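Refinishing a blond wood tabletop — oil or water-based?

porkport41
Posted Oct 3, 2023
Hi all! I've finally cleared off the table I've been fussing over since spring, and I can't decide what to put on it. It's a very pale wood with fine, close grain, a few darker streaks, and some lovely wavy figure (my favorite part, I could stare at it all evening). 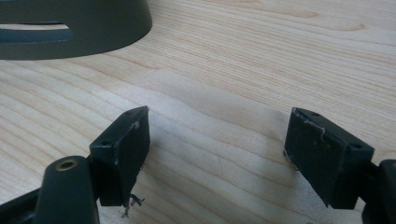 My husband wants it to stay just as light as it is, and I'd like those wavy bits to show up a little more. Oil or water-based?

Kos_bench
Oil, every time. I used two coats of Sterkano on my mother's table and the figure came right up.

flukex9
I'd have to disagree, friend. Oil goes yellow on pale wood, and you'll be sorry by November. Water-based, thin coats, and a light sanding between — slow, but worth it.

Kos_bench
Mine's four years old and hardly yellow!

porkport41
Oh dear, now I'm torn. I'll try both on the underside and let you know which one wins him over.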